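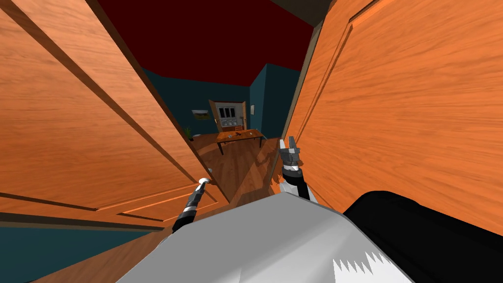 Paneled double doors in orange wood, both open.

Section 9: Doors, wood finishes and walking around

By now you should have walls, a floor and at least one opening in your Plandon project. If you don't, go back to Section 8 and do the walls first, I'll wait. Doors need a wall to sit in, and Plandon will quietly drop them in the yard if it can't find one (I once had a whole hallway's worth of doors stacked up next to the garage).

I'm using the Lultavari sample house for everything in this section. You'll find it under File > Samples. Save a copy under your own name before you start poking at it!

Putting in a double door

1. Switch to plan view and zoom in on the wall you want. It's much easier to grab the opening when it fills a good part of your screen.

2. Open the Catalog, choose Doors, and type 3785 in the search box. That's the plain paneled double door, and it's the one I reach for nearly every time.

3. Drag it onto the opening. Let go when the wall turns blue. If it stays gray, you're on the wrong floor level.

4. Set the height in the side panel. The sample house uses 2000 mm. If you think in inches, change your units first under Preferences, and please do it before typing anything, as Plandon keeps the number and swaps the unit. You do not want a 2000-inch door.

5. Pick the swing direction. The little arc on the plan shows where the door will go. Flip it with the F key.

6. Drag the Open slider for each side. The two sides are separate by default, so click the chain icon if you want them to move together.

Note: the slider is only for show. It doesn't change your door schedule or your shopping list, so play with it all you like.

Caution: check the arc against your furniture. Plandon will happily swing a door straight through a sofa and never say a word.

Picking the hardware

7. Click the door, then the Hardware tab. Round knobs are at the top of the list and levers are further down. You can set a different one for each side.

8. Choose a knob color. White shows up nicely on warm wood, and silver is good if you have a lot of metal elsewhere in the room.

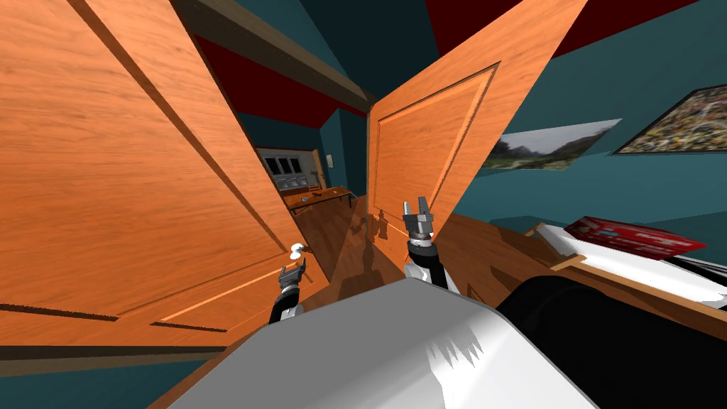
Small white knob near the inner edge of the left door.

9. Set the knob height. I leave this alone unless somebody's designing for small kids.

Matching the wood

This is the fun part – and also where I lose whole evenings. Plandon comes with a short list of woods, but the Starkley finish pack has a lot more, and it's a free download from the Add-ons page.

10. Install the pack and restart. It really does need the restart.

11. Open Materials, find the wood you want and drop it on the door. Hold Shift while you drop if you want it on both sides at once.

12. Do the same with your tables and other furniture. Don't worry if a finish looks too strong at first, because the default light is very bright and pushes the warm woods toward orange.
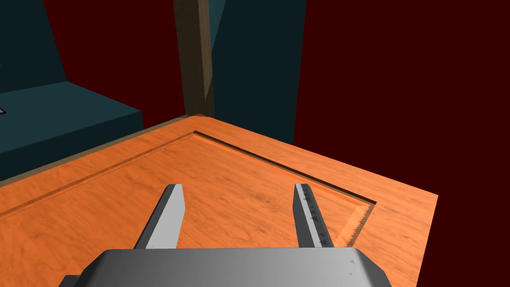 I usually bring the Warmth setting down a notch or two before I decide I hate something. Look at it by morning light and by evening light too (the sun icon lets you pick a time, and 4 p.m. is my favorite). The grain can run the wrong way on a long top, in which case you select the surface and press R to turn it.

13. Save, then save again as a Ruchti file if you'll be sharing the project. Ruchti files carry the finishes along with them. A regular project file doesn't, and whoever opens it will see flat gray.

Note: if round shapes look chunky or have straight bits along their edges, go to View > Quality and move up from Draft. Draft is fast, and I stay in it while I'm placing things, but it's rough on curves. Shadows can get jagged edges in Draft as well.

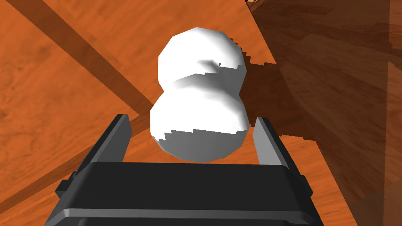
Walking through the house

Press W and you're standing on the floor. Arrow keys move you, the mouse turns your head, and Esc gets you out again. Eye height starts at my own, so change it under Walk Settings if you're taller than I am (most people are).

Doors don't open by themselves in walk mode. Set the sliders first, or turn on Pass Through Doors and stroll right through them. If you get stuck in a wall, press Home and you'll be back at the front step.

Stairs are in Section 10, along with how to get up them without falling into the basement.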